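Visit report: Prondwood ice rink, plant and pad
By Catríona Tully
October 2023
2 min read

Prondwood holds one full-size pad, 60 metres long, used by the Tierney women's side and two junior hockey sections. The open day covered the plant room, the skate workshop and the players' bench area. Groups were kept small and hard hats were issued for the plant room only.

The pad is cooled by brine, pumped under the slab from a Tukach chiller installed in December. Ice thickness is checked by drill at fixed points before each league fixture. Staff said the corners by the resurfacer gate still build up faster than the centre.
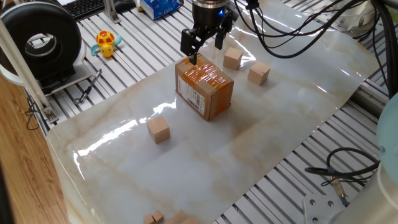 Skate sharpening is done on a Skulier bench grinder. The workshop logged 161 pairs last month, most of them junior. Hollow is recorded on a card for each player, and goalkeepers' blades are ground on a separate wheel.

Seating is 70 on the bench side, with standing room opposite. The away changing room has one shower out of use and a part on order. Match entry is by the east door; parking is shared with the swimming baths.

Last updated: same day as publication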